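Ring Notes > Diary > December

Saturday, after the Skelano show

Print this entry | E-mail this entry

Back from the hall at 11:40 p.m. Writing this up before I sleep, as the timings go out of my head by morning.

Paid attendance was 970. The building holds more than that, but the upper rows on the north side were curtained off and the hard camera was moved down to suit. From the curtain you could not tell. Sound was better than last month. The ring mic had been retaped under the second board and it picked up the canvas without the rattle.

Ring first. I checked it twice, once at load-in and once after the doors. The Jarkine ring has a stiffer frame than ours, and the ropes had been set too tight for people who take a corner at speed. I let the top rope out by two turns at each buckle and left the middle and bottom alone. The northeast buckle still sat proud of its pad, so I doubled the pad and taped it. The boards were dry and level. One had a split at the end, outside the working area, and I turned it so the split ran under the apron.

Match one ran over its time by a full minute, which came out of the interval. Match two was the tag, and it was the one I had worries about. Nemis had not worked the southern style before and wanted to cut the long heat section short. We kept it. The hot tag got the loudest response of the first half, and the double-team finish was hit clean. The blind tag before it was missed by most of the crowd, and the referee needs to sell it more. I told him so and he wrote it down.

Troels Vigfúsdóttir had the semi-main with Vídalín. The plan was to work the left knee from the first lockup and go home on the leg submission. Vídalín switched to the right knee after the spill to the floor and stayed there. Troels followed and sold the right for the rest of the match, so the people in the room got a consistent last ten minutes. On tape the change will be plain. The fix is to agree on the side in terms of the hard camera and leave out left and right altogether.
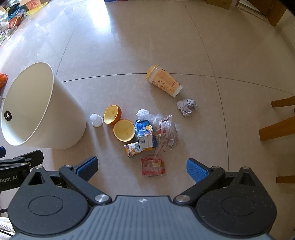
Why was the title match moved ahead of the interval? Birthe Skov had a stiff neck from Thursday's training, and going on earlier let her work soon after her warm-up with no long wait backstage.

It cost us something. The second half had to open cold after a title change, and the six-man was laid out for a crowd that had already been sitting through a slow start. The first four minutes were quiet. It picked up with the dive sequence, but by then two of the planned comedy spots had been dropped and the pacing was uneven until the finish.

Birthe's match itself was good. She took no bumps high on the shoulders, as agreed. The suplex was swapped for a backbreaker and the near fall off it worked as well as the original would have. The belt change got a proper three count and a pop. I would have held the belt shot for the rematch, but I was outvoted.

Main event: 30 minutes booked, and they used nearly all of it. The ring announcer gave the five-minute call late. The finish was two moves longer than it had to be. The crowd was already on its feet for the first one.

Merchandise took 667 in cash, cards not yet added. Programs ran out before the interval. Order more, and put the card on the inside page so the back can carry the next date.

To do before the next one: replace the split board, get new tape for the corner pads, move the timekeeper's table a yard to the left, and rewrite the run sheet so the interval cannot be used to make up time.

Van is still loaded. The posts can stay in it until Monday.

3 comments | 11 shares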